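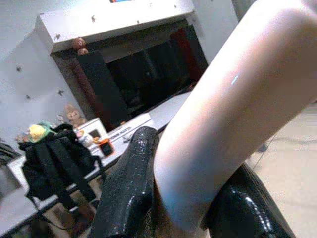 Marks on a white wall behind the TV unit – fill and paint, or wash first?

Posted in Walls & Paint

We just moved into a rental in Risville and I am so excited about the living room! It has a white unit with a boxy top that sticks out over a recess, and the TV sits inside the recess like it was made for it. Everything is white, it gets tons of light, and I love it.

What I don't love is the wall behind it. There are small dark marks dotted all over, some up high and some right down near the unit. From the sofa I honestly can't tell if they are pinholes, scuffs or bits of something stuck on. There's also a small colorful sticker or label on top of the unit that I'd like to get off without hurting the finish.

My plan was to fill everything and repaint the whole wall, but the paint store quoted me for a primer and two coats and it added up fast. The landlord says the wall paint is a Kamham white but doesn't know which one. Can I get away with cleaning and spot fixing? And do I need to take the TV out of the recess while I do it? It was a pain getting the cables in.

Posted by whitewallwendy

Oh, you can absolutely save this one! I did a hallway last December that looked way worse, and it came up so nicely that I ended up doing the stairs too.

Wash first, always. Go over the wall with a soft sponge, warm water and a small squirt of dish soap, wrung out until it hardly drips. Let it dry overnight, then get right up close with a flashlight held flat against the wall. Anything that was a scuff will be gone or faint. Anything that throws a tiny shadow is a hole. Anything that sticks up is a pin or old tack, so pull it straight out with pliers.

For the holes, use lightweight filler and put it on with your fingertip. You need so little! Wipe the extra off with a damp cloth right away and you'll barely have to sand. When it's dry, dab paint on with a small artist's brush and keep the dab no bigger than the spot. A big swipe of fresh white on older white shows up every time the sun comes in.

For the color, cut a chip about the size of a quarter from somewhere hidden (behind a switch plate is perfect, power off first) and have it matched. Don't guess from the cards. White is the hardest color there is to guess – I have three sample pots at home to prove it.

The TV can stay where it is. Drape a clean sheet over it and tape the sheet to the unit with painter's tape. Keep the wet sponge well away from the screen and the outlets.

Posted by ora_street_painter

Melamine sponge. Done. Go easy though, it can leave a shiny patch on flat paint. Try it low down first.

Posted by gk94

Agree with the wash first advice, and I can help with the sticker! Warm it with a hair dryer on low for a minute, lift one corner with an old plastic card and peel slowly, keeping it folded back on itself. If there's goo left, rub in a little cooking oil, wait ten minutes and wipe with soapy water. No metal scrapers on a painted or coated top. I've done this on 6 pieces of secondhand furniture now and it's weirdly satisfying.

One more thing, check your lease before you paint even a dab. Mine says touch-ups are fine but the landlord has to supply the paint, so I got mine for free.

Posted by jaybird_36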